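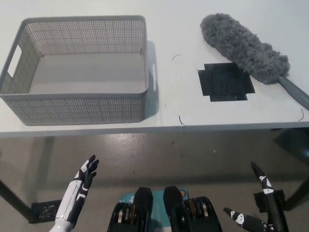
Poste plumeau, bac à gauche, carré noir à droite

Contrôle du poste de téléopération, salle Skodov, projet Pemer
Tâche : saisir le plumeau, le ranger dans le bac
Grille remplie avant la reprise des enregistrements. OK = conforme, AR = à revoir, SO = sans objet.

Je remplis la grille comme d'habitude, avec beaucoup trop de commentaires. Pour ceux qui veulent juste savoir si on peut enregistrer : oui, mais lisez les lignes 4 et 9 d'abord !

1. Arrêt d'urgence à portée de main de l'opérateur : OK
Testé deux fois, bras levés puis bras baissés. Le bouton répond bien, et l'alarme est toujours aussi désagréable.

2. Zone au sol dégagée : OK
J'ai fait le tour de la table avant la mise sous tension. Le sol brille pas mal, j'y reviens à la ligne 7.

3. Stabilité de la table : OK
J'ai poussé dessus des deux mains, elle ne bouge pas. Si quelqu'un la déplace pour passer l'aspirateur, il faut refaire le recalage complet dans Dellenen (et me prévenir, merci).

4. Propreté du plateau : AR
Il y a des petits brins foncés qui traînent sur le blanc, genre cheveux ou fibres. Côté sécurité, rien de grave. Côté données, ça m'embête beaucoup plus : sur un fond aussi uni, un brin qui reste à la même place devient un repère, et le modèle est tout à fait capable de s'y accrocher. Passez un chiffon entre deux séries, ça prend dix secondes.

5. Bac : OK
Gris clair, ajouré, vide au départ. J'ai passé le doigt sur le rebord et dans les poignées, pas d'arête vive. À remplacer dès qu'une paroi se fend.

6. Repère noir sur la table : OK avec réserve
Les bords ne sont pas bien réguliers, je sais. La grille Pietrzak demande seulement que le repère soit plat et ne bouge pas, donc je valide. Par contre ne le refaites pas en pleine série, sinon on se retrouve avec deux contours différents dans le même lot et c'est moi qui trie.

7. Reflets et éclairage : OK
Ombre douce à droite du bac, ça me va très bien. Les reflets du sol restent sous le bord de la table et ne gênent pas l'estimation de pose.

8. Mains au repos, doigts ouverts avant le départ : OK
Vérifié à gauche et à droite. Un doigt replié au démarrage fausse la première seconde de l'épisode, on l'a appris à nos dépens le mois dernier.
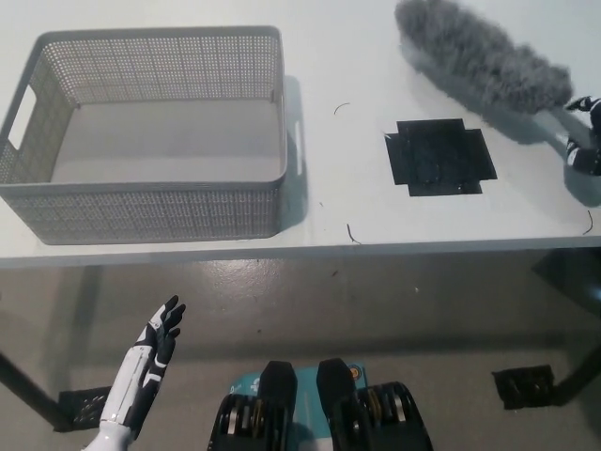 Page modifiée pour la dernière fois en décembre, à 16 h 40

9. Prise du manche : AR
La main droite a les doigts refermés sur le manche, tout au bord de la table. La prise me plaît, l'endroit beaucoup moins ! Si l'opérateur relâche trop tôt, l'objet peut basculer côté sol. Je propose de le reculer vers le centre de la largeur d'une paume, en gardant la même diagonale. Ça ne devrait pas casser la comparaison avec les anciens épisodes, mais j'aimerais qu'on en rejoue 30 pour vérifier.

10. Main gauche hors de la trajectoire : OK
Elle reste en bas, devant la table, doigts vers le haut. Si elle monte au-dessus du plateau pendant la prise, on coupe et on jette l'épisode.

11. Limites de couple : OK
Valeurs relues dans Dellenen, identiques à celles de la fiche. Ne les augmentez pas pour gagner du temps sur le retour, je le vois dans les journaux.

12. Protection de l'opérateur (lunettes, cheveux attachés) : OK
Cheveux attachés, j'insiste, voir la ligne 4.

13. Enregistrement et espace disque : OK
Compteur à 1542 épisodes, et l'objectif du lot est de près de 3000. Petit point méthode, puisqu'on me pose la question à chaque contrôle : avec les 1000 premiers, la politique apprise trouvait bien le plumeau mais ratait souvent l'entrée dans le bac, le manche accrochait le rebord. Depuis, on varie l'angle de départ d'un épisode à l'autre et les accrochages sont nettement plus rares. C'est encourageant, mais je ne veux pas l'écrire dans le rapport tant que la série témoin n'est pas terminée.

14. Second opérateur en salle : SO
Pas exigé pour un objet aussi léger. Je préfère quand même qu'on soit deux le soir.

Avis : reprise autorisée une fois le plateau nettoyé et l'objet reculé. Prochain contrôle au changement d'objet, ou avant si la table bouge.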